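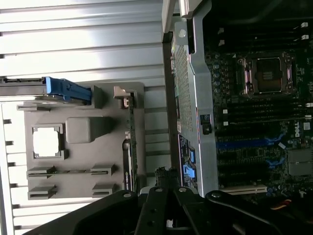 Robotics Club Moves to Desktop Disassembly for Spring Term

The Travthorpe College Robotics Club has begun its spring project, in which student teams program a robot arm to work inside retired desktop computers. The project follows the fall term's block-sorting exercises and is open to all students who have completed the introductory controls course or its equivalent.

The computers were released by the college's equipment office after their storage drives were erased. Dell machines make up most of the supply. Members open each case by hand and place it under the arm with the motherboard facing up. The arm then attempts a short list of tasks set by the club: locating the memory slots, approaching a blue release handle or latch, and closing the gripper on a part without touching the board beside it.

Work inside a case is a good deal harder than work on a flat table. The gripper must come down between metal walls and past loose cables, and the space on either side of a drive bracket or an upright card leaves little room for error. Bare metal also reflects the overhead lights, and teams have been asked to record the lighting setting with every trial so that results can be compared fairly.

Members have logged 1,998 trials to date. Failed attempts are kept in the log along with the successful ones and are to be labeled with the step at which the arm stopped. Teams that have fallen behind on labeling should bring their records up to date before requesting further time on the arm.

Two teams are now preparing entries for the Itunport Student Automation Meet in June. The Nurkis team is working on the release of drive carriers. The Xu team, named for the laboratory in which it meets, is working on the removal of memory modules. Each entry is limited to a run of 30 minutes, including setup, and must be completed without a student's hand entering the case. The college will cover entry fees and will provide up to $300 per team for replacement fingertips, fasteners, and cable.

Club meetings are held each Wednesday at 4 p.m. in the engineering annex. New members must complete the safety session before operating the arm. Closed shoes and eye protection are required at all times in the work area, and power supplies are not to be opened under any circumstances.

Requests for arm time should be entered on the sign-up sheet at the annex desk. Students in other departments who wish to observe a session may do so with the consent of the team at work.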